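4.2 Wall colour and reported room temperature

Participants in the Nunbridge survey were asked to rate the warmth of their main living room on a seven-point scale, and to name the dominant wall colour in their own words. Of the 2,045 questionnaires returned, 569 gave a colour term that could be placed in the yellow-green group. The remainder were coded following Sengar and Rawat, with mixed terms assigned to the first colour named.

Ratings in the yellow-green group fell between those for plain yellow and plain green. The spread was wide – wider than in any other group – and room size accounted for little of it. Homes with more than one wall colour were analysed separately (Section 4.4).

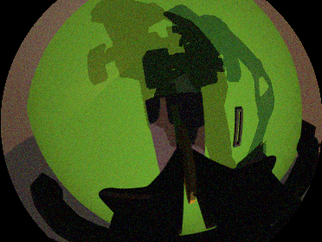
Figure 3. Bright yellow-green surface with fine speckle, seen at very close range.

Does wall colour alter the temperature at which people set their heating? The survey cannot settle this, as thermostat readings were supplied by only 29 households, all of them in the April round. Among these, settings did not differ by colour group.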